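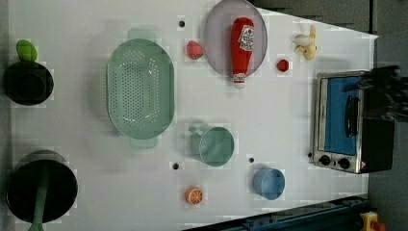
Play kitchen pieces on the sorting table, Drindham toy library.

Play kitchen sets: changes to checking and packing

The play kitchen sets are the most borrowed item at the Drindham branch and the most often returned incomplete. Between spring and the end of September, 113 kitchen loans were recorded, and 40 came back with at least one piece missing or swapped with a piece from another set. The inventory sheets have been rewritten and take effect in October.

Each set is now listed in four groups: cookware, tableware, food, and appliances. The old sheet ran alphabetically, which put the colander between the carrot and the cup and made a quick check slow. On the new sheet a pot and its lid share one line, with a box for each. A pot returned without its lid is marked as partial and the set stays on the shelf until the lid is found or replaced.

Cookware takes up most of the space in the bin. Pack it first. The oval colander goes flat on the bottom, the black pots go beside it, and the long green handle lies along the longest side of the bin. Mugs and cups go inside the pots. Plates stand on edge against the wall of the bin.

Toy food goes in the zippered mesh bag, never straight into the bin. Small pieces such as the strawberry and the orange slice account for 13 of the missing items this year, more than any other type. The ketchup bottle is long enough to strain the zipper and may be packed outside the bag. Food pieces carry no set number, so borrowers with two sets at home should keep the bags apart.

The toy toaster oven travels in its own box. Close the blue door before lifting it, and do not store food inside. Returns staff have been asked to open the door and look anyway.

Plush toys are not part of any kitchen set. If one turns up in a bin, put it in the soft toy basket and note the bin number.

Cleaning is unchanged. Hard plastic pieces are washed in warm water with dish soap, rinsed, and air dried on a rack. The toaster oven is wiped with a damp cloth only. Plush goes through the machine in a laundry bag on the gentle cycle.

Replacement labels for the bins have been ordered from Mikkelsen - the printed ones, with the white border. Until they arrive, use masking tape and write the set number on the short end. The Kanlow branch is keeping its present sheets until its own stock check is finished, so sets moved between branches need both forms.

Questions about the new sheets go to Baldur Nørgaard at the returns desk, Thursday afternoons. Spare mesh bags are in the drawer under the scale.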